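Neighbours get a look at the Tidard robot

06/12/2021

Simiyu's newest workshop opened its doors for the first time last week, and if the number of coats piled up in the hallway is anything to go by, there was no shortage of curiosity about what has been going on behind them since September. The team at Tidard had put out 100 chairs, with a kettle or two for good measure, and was rather taken aback when 160 people came through in the course of the afternoon. Extra biscuits were sent for, and the last of the visitors had to be gently steered towards the door well after closing time.

Tidard is a small outfit working on robots that can lend a hand with everyday jobs around the house, the tidying and fetching and putting away that most of us would happily give up. Its practice room is laid out much as a room at home might be, with a herringbone wooden floor, a washer-dryer and some open shelves. Kanini Kombo, who runs the workshop, welcomed each group at the door and did her best to answer everything the children threw at her, including whether the robot has a name (it hasn't, although there were plenty of offers) and whether it minds being told what to do.

Most of the afternoon was given over to the desk, where the robot was working with baskets and an apple, and it was here that the biggest crowd gathered, with the smaller visitors let through to the front.
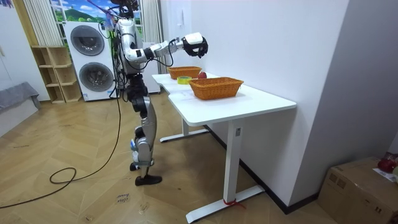
The robot reaches over the farther of two woven baskets on the desk.

"People expect it to be quick, like in the films," said Adhiambo Bakilana, who looked after the demonstrations. "We try to explain that reaching for something on a table is a hard thing to learn, and that we'd much sooner it took its time. Once they've watched for a few minutes they get quite fond of it, and then you can't get them to leave!"

Among those who stayed longest was Gunnel Lunde, a retired weaver from the next street, who had come along with her grandson and ended up having a long and very cheerful conversation with the engineers about how fingers hold on to things. She told us she had expected to understand none of it and had in fact enjoyed herself enormously, and that she would quite like one for the ironing, should they ever get that far.

Tea and cakes were provided by the Sultness bakery, and a collection by the door raised 454 for the after-school science club, which Halyna Tymoshchuk has been running in the library's back room for 2 years now. She was delighted with the sum and hopes to put it towards soldering kits and a decent set of screwdrivers.

Another open afternoon is planned for the spring. Anyone who would like to bring a school class or a club before then is welcome to ask for Capucine Pruvost at the workshop, and she will do her best to find a time that suits.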